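Town workshop in Fundlow adds aluminum framing bench

15 Jan 2023

The shared workshop in Fundlow has opened a framing bench for people who build with slotted aluminum bar, the kind used for shelving, machine stands, carts and light enclosures. The bench takes up the north end of the main room, where the old paint racks stood until August.

Members can now buy bar by the foot at the front desk, borrow the brackets and keys to put it together, and leave a half-built frame on the storage wall for up to 2 weeks. The workshop, which is run by Prustus, paid for the first order of stock out of its equipment fund. The bench cost almost 2,000 dollars, with most of that going to the saw and its stand.

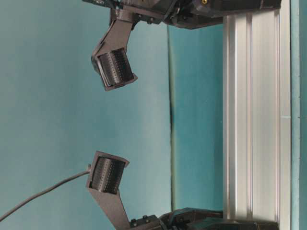 What is on the bench

The top is a flat steel plate, so a frame can be squared up on it before the bolts are tightened. A cold saw with a length stop sits at the left end. Drarkico supplied the saw and has agreed to replace the blade once a year under the same contract that covers the workshop's band saws.

Stock is kept upright in a rack beside the bench, sorted by length. Short ends go in a bin underneath and are free to anyone who has taken the introduction. Prustus says the bin has been popular with people making camera brackets, plant stands and monitor arms, and it asks that pieces shorter than a hand be left for the scrap dealer.

Fasteners are in drawers under the right end of the bench. The drawers hold end caps, corner brackets, hinges, leveling feet and the nuts that slide into the slots. Members pay for what they use on the same slip as the bar.
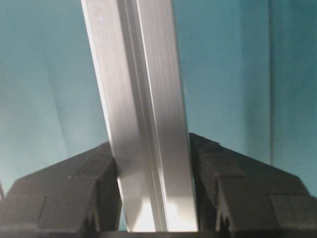
Bar is sold in two grades. The first comes straight from the supplier, Gerlach, in full lengths wrapped in paper. The second is made up of returned and leftover lengths and sells for half the price. The groove that runs lengthwise down the bar is the part to check when buying second-grade pieces — a dent in the lip of it will stop a nut from sliding past. Fine streaks along the satin face come from the way the metal is made and are no reason to put a piece back. Scratches across the bar are usually only a matter of looks, and the desk will not discount a piece further for them.

Cutting and assembly

Anyone who wants to use the saw has to take a one-hour introduction first. It covers clamping, the length stop, clearing chips and taking the burr off a fresh cut. The introduction is free for members and is offered most evenings. People who don't want to cut their own can leave a list at the desk, and staff will cut it within a few days for a small charge per cut.

The workshop asks members to bring a drawing, even a rough one, with the length of each piece written on it. In the trial period the most common mistake was forgetting that one bar butts against another, so that a frame came out wider than planned by the thickness of the bar itself. A card with a worked layout for a simple four-legged stand now hangs over the bench.

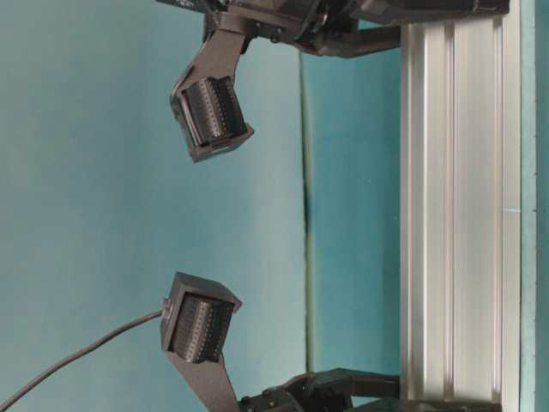
Frames should be put together loosely, squared on the plate, then tightened a little at a time from corner to corner. Hand keys are provided. Power drivers are not allowed on the bench, as several nuts were stripped during the trial. Long frames that don't fit on the plate can be finished on the floor next to it, provided the walkway to the back door stays clear.

Aluminum chips have to be swept up separately from sawdust. There is a marked can for them by the saw, and a brush and pan hang on the end of the rack.

Prices and hours

A yearly membership still costs 368 dollars and includes use of the bench. Material is extra. Day passes do not cover the saw, but day visitors may use the plate and hand tools if they bring their own cut pieces.

The workshop bought 1,000 feet of bar to start with and will reorder when the rack is down to a quarter. Black bar is not stocked at present. Members who need it, or a heavier section than the rack holds, can add their order to the next Gerlach delivery by filling in the sheet at the front desk.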